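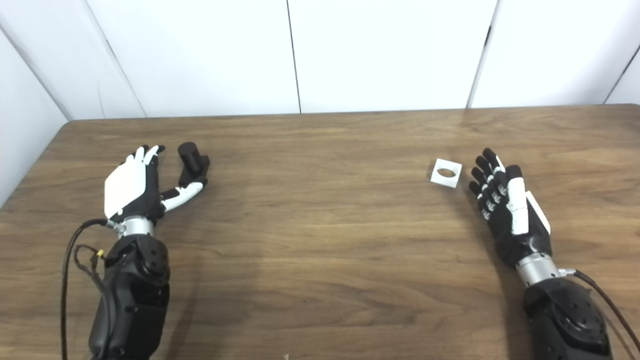
I have spent the better part of a long weekend thinking about a table, and I would like some of that time back.

We moved into the place in Groltport in June, and the back room came with us the way back rooms do, as somewhere to put the boxes marked MISC. There were 7 of those. Olga, who has been my neighbour for two months and my conscience for slightly longer, asked what the room was for. I said it was going to be a workroom. She asked what work. I said I'd get back to her.

So first you need a table. I had firm views on this, formed entirely by owning a bad one. The last one was a white laminate job that went grey wherever an elbow had been, and it bowed in the middle so gently that every pencil I owned ended up in the same spot. I wanted wood, a mid brown, with enough grain that a coffee ring could pass itself off as a feature. And I wanted the grain to run sideways, along the length. I can't defend this. It makes a table look wider, or it makes me feel calmer, and I've stopped trying to work out which.

The first two places I rang had plenty of tables, all of them described as "rustic", meaning you could lose a screw down the cracks. The third was Moodley, out past the servo, where a man named Armindo Barreto let me wander about for an hour knocking on things with my knuckles as though I knew what I was listening for. He asked what colour I was after. I said brown. He said which brown. I said the brown of a tabletop, and he was very decent about it.

Anyway, I got one. It took two of us and a borrowed ute to get it home, and it went through the back door on the fourth try, after we'd taken the door off. The door is back on now. It didn't close properly before either, so I'm not counting that.

Then there's the wall. If you've ever put a nice table in front of an ordinary wall you'll know that the wall immediately starts letting the side down. My mother's solution would be a calendar. Mine was white panels, plain and matte, stood up behind the table with the end ones set at a slight angle, so that you sit down to work and there is nothing whatsoever to look at. I've found I can get distracted by a light switch. I once lost most of a morning to a poster about native bees.

The matte part matters more than I expected. I'd started with some glossy board (cheap, and I can see why) and every lamp in the room turned up in it like a small rude moon. With the matte stuff the light just sits there evenly and gets a little greyer towards the corners, and I've become fond of the corners. You do see the seams. They come up as thin dark lines running down between the panels, and for a week I planned to fill them. I bought a tube of Clarkine for the purpose, 32 dollars, flexible, paintable, apparently good for bathrooms. Then I sat and looked at the seams for a while and decided that they were fine - dignified, even. The Clarkine has gone in a MISC box.

Elīna came to inspect on the Saturday. She builds theatre sets and has opinions about flats, by which she means walls that aren't walls. Her verdict was that white behind brown is the oldest trick going, since anything you put down on the table shows up straight away, especially if it's black. This is true, and it has been a mixed blessing. Cables, for instance. A black cable on a carpet is nobody's business, but a black cable on this table looks like a snake that has stopped to think. I have now become a person who tucks cables over the near edge, and who minds when they come back.

My one rule for the room is that the table isn't a shelf. Things may be on it if they're being used. They may not be on it because you were holding them when the phone rang. I've broken the rule every day so far, though I've noticed that I break it with smaller and smaller objects, and I'm calling that progress. Rodrigo says a rule you break daily is a hobby.

Still to do: a coat of oil for the top, because Armindo made me promise, and a stool that doesn't leave the backs of my knees complaining after 30 minutes. I also owe Olga an answer about what the room is for. She brought it up again at the bins on Tuesday, and I told her the lighting was nearly right.

If anyone wants an unopened tube of Clarkine, it's yours. You'll have to find the box.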